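Funa Lab's new training method cuts the practice a household robot needs
For release 31st July

I'm Mirjana Kos, I run the manipulation group at Funa, and I get to write this one myself because our press office is on vacation (thanks, Thomas!). So forgive the tone. I'm pretty excited.

Today we're sharing Foltov, a way of teaching a robot to put things away by letting it learn the container first and the object second. Most methods mix the two together. Ours has the robot spend its early practice on drawers, boxes and bowls, learning where each one opens and how much room there is inside, and only then do we bring in the groceries and the kitchen stuff.

We trained on 3,596 demonstrations and then ran 600 test trials with layouts the robot hadn't practiced. With Foltov it needed 375 demonstrations of a new task to match what our older system, Biver, managed with the full set. I made Arvo Hirvonen rerun the numbers twice and he was very patient about it.

The part I love is what happens with awkward stuff! A torn loaf of bread has no nice handle and no two are alike, and a sponge squashes when you grab it. Our old system was happiest with anything round and firm, so we kept the test sets mixed on purpose.

It's still slow. A single put-away takes around 5 minutes, drawers that stick are a headache, and we haven't tried it in a real kitchen yet. Osvaldo Gentile is working on the speed, and we hope to have a second round of results out in December.

The paper and the code will be free to download from our project page. The work was funded by the Negri Fund, and if you're a reporter who'd like to visit, write to Thomas Morelli at the Funa press office and he'll set it up once he's back. If you're a researcher and want to argue about our baselines, write to me. I answer those first. 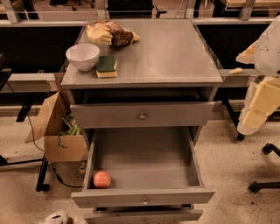 Filed under: Research News / Robotics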